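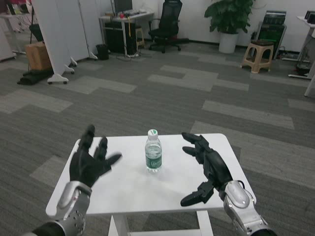
물 한 병 집는 데 왜 그렇게 오래 걸리냐는 말을 올해만 몇 번을 들었는지 모르겠다. 엄마도 물었고, 동생도 물었고, 치과에서 스케일링 받다가 근황을 얘기했더니 선생님도 물으셨다(입을 벌리고 있어서 대답은 못 했다). 그래서 오늘은 좀 길게 써 보려고 한다. 공유 작업실에서 취미로 로봇 만드는 사람들이 왜 자꾸 느려지는지, 그리고 나는 왜 그게 더 느려도 된다고 생각하는지.

우리 작업실 이름은 다스게이트(Dasgate)다. 월 회비 내고 들어오는 곳이고, 가구 짜는 사람, 키보드 깎는 사람, 나처럼 모터랑 씨름하는 사람이 섞여 있다. 내가 끼어 있는 프로젝트는 '스투세티'라고 부르는 양팔 로봇인데, 이름은 메크데스 구데타가 지었다. 뜻을 물어봤더니 발음이 좋아서 지었다고 한다. 나는 이런 작명이 좋다. 억지로 영어 단어 앞글자를 맞춘 이름보다 훨씬 낫다!

나는 2월에 들어왔다. 들어올 때만 해도 여름이면 로봇이 커피를 내려 줄 줄 알았다. 진짜로 그렇게 믿었다. 캡슐 커피 머신까지 알아봤으니까. 그런데 지금 우리가 하는 건 생수병이다. 책상 위에 생수병 하나 세워 두고 양손이 다가가서 잡고, 들고, 다시 내려놓는 것. 그게 전부다.

처음엔 나도 답답했다. 인터넷에는 멋진 영상이 얼마나 많은가. 빨래도 개고 달걀도 깨고 그런다. 그걸 보다가 우리 로봇을 보면 솔직히 기운이 빠진다. 손가락 하나가 늦게 접혀서 병을 툭 밀어 버리면, 그날 저녁은 그 손가락 하나로 다 간다. 나사를 풀고, 줄을 다시 당기고, 조이고, 또 해 본다. 그러다 보면 막차 시간이다.

그런데 몇 달 하다 보니 생각이 좀 바뀌었다. 생수병이 만만한 물건이 아니다. 투명하다. 세게 쥐면 찌그러진다. 물이 얼마나 들었느냐에 따라 무게도 다르고, 위쪽을 잡느냐 아래쪽을 잡느냐에 따라 기우는 것도 다르다. 사람은 이걸 휴대폰 보면서도 집는데, 그 '휴대폰 보면서도'가 어마어마한 능력이라는 걸 나는 이 취미를 하고서야 알았다. 요즘은 편의점에서 누가 물 꺼내는 걸 보면 손목부터 본다. 좀 이상한 사람 같아 보일 것이다.

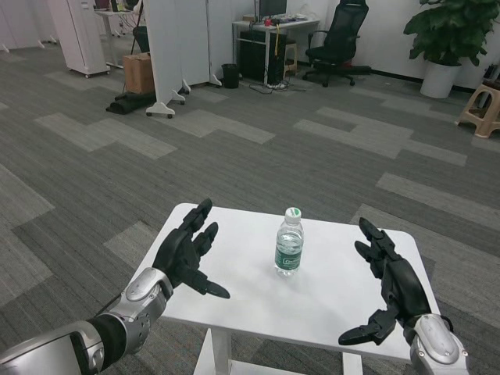

스투세티의 두 손과 생수병. 요즘 우리 저녁은 거의 이 책상 앞에서 간다.

여기서부터는 욕을 좀 먹을 수도 있는 얘기다. 나는 취미로 만드는 사람들이 너무 빨리 보여 주려고 한다고 생각한다. 다른 동네 작업실 일토브(Iltov)에서 열린 발표회에 갔을 때도 그랬다. 다들 영상이 짧고 매끈했다. 쉬는 시간에 몇 번 찍어서 나온 거냐고 물어봤더니 한 분이 웃으면서 200번이라고 했다. 200번! 나는 그 200번이 영상보다 궁금했다. 어디서 놓쳤는지, 뭘 바꾸니까 덜 놓쳤는지. 그런데 발표에는 그 얘기가 한마디도 없었고, 질문 시간에도 다들 부품값만 물어봤다.

그분을 탓하는 건 아니다. 나도 잘된 것만 골라서 가족 단톡방에 올린다. 다만 작업실 안에서까지 그러면 서로 배울 게 없어진다. 우리 쪽은 그래서 공책을 쓴다. 표지에 '체가예'라고 적혀 있어서 다들 체가예 공책이라고 부르는데(사연은 길어서 생략), 잡기를 20번씩 한 묶음으로 해 보고 결과를 손으로 적는다. 손으로 쓰면 귀찮아서 그런지 묘하게 정직해진다. "왼손 엄지 늦음." "병 돌아감." "모르겠음." 나는 이 '모르겠음'이 많이 적힌 쪽이 제일 좋다. 나중에 다시 보면 거기에 힌트가 몰려 있다.

메크데스는 나랑 의견이 조금 다르다. 보여 주는 것도 연습이고, 남들이 볼 거라고 생각해야 마무리를 한다는 것이다. 이것도 맞는 말이라 반박을 잘 못 하겠다. 실제로 케이블 정리는 손님이 온다고 할 때만 하니까. 그래서 우리는 손님을 부르되 연출은 하지 말자, 실패해도 그냥 보여 주자, 이 정도로 합의를 봤다. 지난번에 온 손님은 로봇보다 공책을 더 오래 읽다 갔다. 그날 기분이 참 좋았다.

또 하나, 왜 하필 사람 손 모양이냐는 질문도 많이 받는다. 병만 집을 거면 집게 두 개면 끝난다. 값도 싸고 고장도 덜 난다. 나도 안다, 안다고요. 공장이라면 당연히 집게를 쓰겠지. 하지만 우리는 납품할 데가 없다. 마감도 없다. 관절이 많은 손을 붙여 놓고 끙끙대는 게 비효율적인 건 맞는데, 퇴근하고 하는 일까지 효율을 따져야 하나 싶다. 우리 아버지는 1979년에 산 라디오를 아직도 뜯었다 조립했다 하신다. 소리는 새 라디오가 훨씬 좋다. 그래도 그 라디오를 만지고 계실 때 아버지 표정은 새 라디오로는 안 나온다.

그렇다고 마냥 느긋하기만 한 건 아니다. 회비도 나가고, 부품값도 나가고, 가끔은 이 돈으로 여행을 갔으면 어디까지 갔을까 계산해 보기도 한다(계산하면 안 된다). 안전 문제도 있다. 팔이 움직일 때는 책상 안쪽으로 몸을 넣지 않기, 전원 차단 버튼은 꼭 사람이 들고 있기. 이 두 가지만큼은 느리다 빠르다 할 것 없이 무조건 지켰으면 한다. 취미라고 해서 모터 힘이 약해지는 게 아니니까. 혼자 집에서 만드는 분들도 제발 버튼부터 다셨으면 좋겠다.

커피 머신은 아직 안 샀다. 장바구니에는 그대로 있다. 다음 순서는 뚜껑 열기인데, 메크데스는 올해 안에 된다고 하고 나는 내년에도 어렵다고 본다. 내기로 점심을 걸었고, 메뉴는 이긴 사람이 고르기로 했다.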